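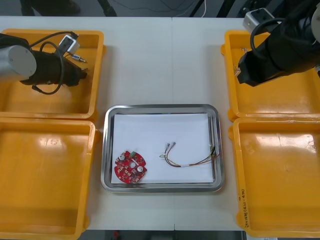 Thank you, good afternoon, can they hear me at the back, and so on. The talk is called "One Thousand Six Hundred and Forty-One Buttons", and it is about cataloguing a collection you did not ask for. I have 20 minutes. The collection arrived in biscuit tins, and the first thing anyone does with a biscuit tin of buttons is put both hands in it up to the wrist. Let them laugh, then say that I did it too, and that it is the last pleasant moment you will have for a year. After that you need somewhere to put things down. A shallow tray with a sheet of white paper in the bottom, two things on it with a gap between them, and half the paper left bare: that is as crowded as I would ever let a tray get. The bare half is where you will put your ruler, your label and, in due course, your forehead.

WHO I AM (keep short)

I look after the small museum at Skakthorpe. It has three rooms and a landing. The landing is officially the Costume Gallery. We have a boat we cannot get out of the building, a very good set of weighing scales, and now buttons.

Don't do the boat story. It takes six minutes and the ending needs the slide of the window.

HOW WE GOT THEM

The Prendergast collection came to us in a will. Miss Prendergast ran the draper's shop, and kept one of every button she ever sold, plus several she plainly just liked the look of. The will says the collection must be kept together and "shown to advantage". I have read those three words more often than anything by Dickens.

Point to make here: read the conditions before you say thank you. We said thank you on the telephone. It is hard to un-thank a solicitor.

If you take one practical thing home, make it this. Ask for a fortnight. Say the museum is delighted and will reply in writing. Then go and look at the thing, open every tin, smell it, and ask yourself where it will live and who will be doing the typing. I was the one doing the typing.

COUNTING

1,641. People always ask whether I counted them myself. I counted them twice and got different answers, so I got Settimio Longo in to count them as well. Settimio used to do stocktaking for a chain of ironmongers and counts in a low hum, like a fridge. He got 1,641, and I have decided to believe him, as he was the only one of us who didn't stop for a sandwich.

Count before you sort. I did it the other way round. I sorted by colour, which was lovely, and then discovered that Miss Prendergast had put them in the tins in the order she bought them. There was a notebook. The notebook turned up in April, in a box marked "string". It followed the tins exactly. I had by then made a beautiful rainbow out of the only evidence we had.

(Pause. There is usually a groan from the archivists. Accept it.)

So: original order. I know half the room could give a lecture on original order. I had been to one. I had even taken notes, and I kept them in a very particular order.

WHAT TO WRITE DOWN

Every button gets a number, a size, what it is made of, how many holes, and one line of plain description. That's all. I'll say it again slowly for anyone with a degree in fashion history.

Our first attempt had a form with boxes for everything under the sun. It had a box for "mood". I won't say whose idea that was, though he is in the room and has bought a coffee for me. With the long form we managed 3 buttons in an afternoon. You can do the sum yourselves. I did it on the bus home and missed my stop.

The one line of plain description should be the sort of thing you would say down the telephone to someone who wanted to find it. "Small brown, four holes, chipped on one side." If you find yourself writing "evocative", get up and make tea.

Materials are where you will go wrong. I went wrong on horn for weeks. I had a whole run of what I called horn, and Cyrill Prantl came over for the day, picked one up, tapped it on his front teeth and said "no". He then did that with the rest of them. I would not put tooth tapping in your written procedure, but I would ask someone who knows before you have filled in five pages. And if you can't tell, write "not known". It looks feeble on the page. It is a great deal easier to put right than "horn".

Do NOT do the hot needle test. It's in all the old books. You heat a needle, poke the button at the back and sniff. It does tell you what the button is made of, and afterwards it is a button with a hole it didn't start with. Some early plastics will also catch fire, and then you are writing a different sort of form.

NUMBERS AND LABELS

A button is a bad size for a number. We tried writing on the backs. We had a very fine pen and a very steady girl on work experience, and between them they managed something you could read with a glass in good light if you already knew what it said.

What works for us is a small paper tag on cotton thread through a hole or the shank. Pencil, not biro. Each one then goes in its own little bag, with the number on the bag as well. Yes, it's twice the writing. You will be glad of it the first time a thread goes.

Shank buttons tag beautifully. Two-hole and four-hole are fine. There is always one with no holes and no shank, and you will spend a morning deciding whether it is a button. Ours is number 500. I still think it is a tiddlywink. The notebook says "button, good", so a good button it is.

THE BAD TIN

Tin with the Scottie dog on the lid. Slow down here, as this part is useful.

Some old plastics go off. They sweat, they crack, they smell of vinegar or mothballs depending on which kind, and they take their neighbours with them. A sour smell when you lift the lid means you want that tin away from the others, and you want a window open. Metal buttons kept next to bad plastic will go green. So will you, slightly.

We moved the bad ones to a box of their own on a high shelf, with air holes and a loose lid. They are listed with the rest, same numbers, and a note to say where they are. The will says "kept together". I took the view that the same building counts as together. The solicitor took a week to agree, and charged for it.

PUTTING IT ON A COMPUTER

I'm not going to recommend anything. We use Camum, mostly as it was what we already had for the scales. I am told that it can do wonderful things with maps. I type in it.

Do one tray's worth, save it, then get a different person to pick any button out of the bag and find it on the screen using only what you wrote. If they can't, your description is no good, and better to hear that at the first tray. Settimio couldn't find any of mine. I'd put "cream" for half of them and he was looking for "white". We now have a card of paint samples from the hardware shop pinned above the desk, and that's our colour list. The official name of one shade is Buttered Scone. I have had emails about it from a professor.

SHOWING TO ADVANTAGE

Back to the will. You can't put all of them out. Or you can, but it looks like gravel.

What people want, as far as I can tell from standing on the landing with a duster, is to find one their grandmother had. So we put out a drawerful at a time on plain card, changed when I remember, with a chair beside it. The chair was the best money we spent. Folk sit. One man from up at Skinside sat for most of a morning looking at overcoat buttons, said "aye", and left. I have had longer reviews that pleased me less.

Mention the notebook is out too, open, under glass. Her handwriting is better than any label I could write. Under one set of glass flowers she has put "Too dear. Bought them anyway."

QUESTIONS I EXPECT

"Are they worth anything?" A few, a bit. Do not say which on a microphone.

"Would you take another collection like it?" Say I'd ask for the fortnight.

"Have you thought about thimbles?" If this is the woman in the green coat, she has a great many thimbles. Smile, look at the clock, take the next question.

Handouts are on the chair by the door, one each please. Our tag pattern is on the back.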